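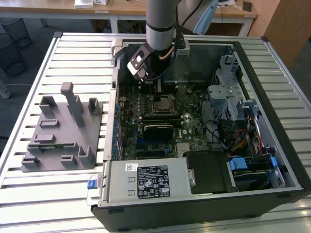 Drestevis Releases Revised Setup and Service Procedure for the Omatik Desktop Teardown Cell

New gripper inspection routine and fixture check take effect with the March software update

Drestevis today released a revised setup and service procedure for Omatik, its single-arm cell for removing reusable parts from desktop computers. The procedure covers mounting of the gripper fingers, location of the fixture plate, calibration of the wrist camera and routing of the arm cable. It replaces the commissioning guide supplied with earlier cells and applies to all units in service.

The revision was prepared with Sodetti, a parts recovery contractor that has run an Omatik cell on processor and memory removal for 11 months. Service records from that site showed that most unplanned stops were traced to mechanical drift at the fingers or at the fixture, with a smaller share traced to the vision software. The previous guide gave both mechanical items a single line.

"The old document assumed that a cell that was square on the day of installation would stay square," said Mateja Vlachou, head of field service at Drestevis. "A machine that handles open computer cases all day gets bumped. We have written down what to check, in which order, and what reading is acceptable."

Fixture and table

The Omatik cell is built on a slatted aluminum table. The computer tower is laid on its side with the cover off and the interior facing up. The 3D-printed fixture plate stands next to it and carries upright posts, brackets and ledges.

Under the revised procedure the plate is located first and the tower second. The operator presses the plate against its stops, tightens the table clamps in a diagonal pattern, and then runs the arm to a touch point on each of 3 posts. If any reading differs from the stored value by more than 0.5 mm, the plate is released and seated again. A plate that fails twice is replaced. Printed plates are treated as wear parts, and the print files are included with the service package.

Towers vary in depth and in the height of the drive cage, so the arm approaches from above at a clearance height entered for each case model. This value was previously optional. It is now a required field, and the cell will not start a job without it.

Gripper fingers

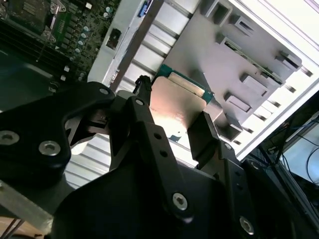
Finger alignment has the largest effect on processor handling. A processor is lifted only after the retention frame has been opened, and the fingers must meet it squarely enough to hold it without sliding across the socket. The grip is made with one finger on each side of the part, the right one bearing on the side of the metal heat spreader, and the chip may travel tilted, with the sheet metal of the case close behind it. At that distance a finger that has shifted on its mount can bring the chip into contact with the case. The silver hex screws on the fingers and on the central link are therefore checked for torque at every scheduled inspection.

The inspection interval is some 40 operating hours. The steps are as follows:

1. Park the arm at the service position and lock out motion at the pendant.
2. Wipe the finger faces with a lint-free cloth and isopropyl alcohol. Do not use abrasive pads.
3. Check each finger screw with the torque driver supplied. Start at the mounting plate and work toward the tip.
4. Close the fingers on the gauge block and confirm that no light passes between block and finger.
5. Open and close the gripper through its full stroke. Listen for clicking in the linkage.
6. Record the result in the service log, including screws that needed no adjustment.

A screw found loose is removed, cleaned, given fresh medium-strength threadlocker and refitted. Retightening over old threadlocker is no longer permitted. If the same screw is loose at two consecutive inspections, the finger is taken out of service and returned to Drestevis with its log.

Camera calibration

The wrist camera is calibrated after any work on the gripper, including work that did not disturb the camera mount. The calibration card is placed on the fixture plate at the marked corner and the routine is started from the service menu. Ambient lighting should be the same as in production. Reflections from heat spreaders and bare metal brackets are a known source of false edges, and sites with overhead lamps directly above the table are advised to fit diffusers before calibrating.

Cable routing

The cable that runs alongside the arm must be left with enough slack for full wrist rotation. The revised procedure adds a slow rotation test with the covers off the tower, during which the operator watches for contact between the cable and the drive cage. Ties are trimmed flush. A cable with visible wear on the jacket is replaced at once - taping is not an accepted repair.

Results at Sodetti

Sodetti adopted the draft procedure ahead of release. According to Rostyslav Symonenko, production engineer at Sodetti, the full inspection is now done on Thursday before the first shift and has been absorbed into the normal warm-up period.

"We had two technicians doing the setup in two different ways, and both ways worked until they swapped shifts," said Symonenko. "The fixture check made the difference visible. I would still like a longer torque driver for the screws nearest the wrist, and I have told Drestevis so."

Drestevis confirmed that a longer driver is being evaluated. It is not part of the present release.

Availability

The revised procedure is available to all Omatik operators through the service portal and is free of charge. A service package with gauge block, torque driver, calibration card, threadlocker and spare finger screws can be ordered separately. Operators without a service contract may book remote assistance for the first inspection. The March software update adds the required clearance field and the electronic service log. Cells that have not been updated can be serviced under the new procedure using the paper log at the back of the document.

About Drestevis

Drestevis designs and supports compact robot cells for the disassembly and sorting of electronic equipment.

Press contact: Drestevis Field Service Communications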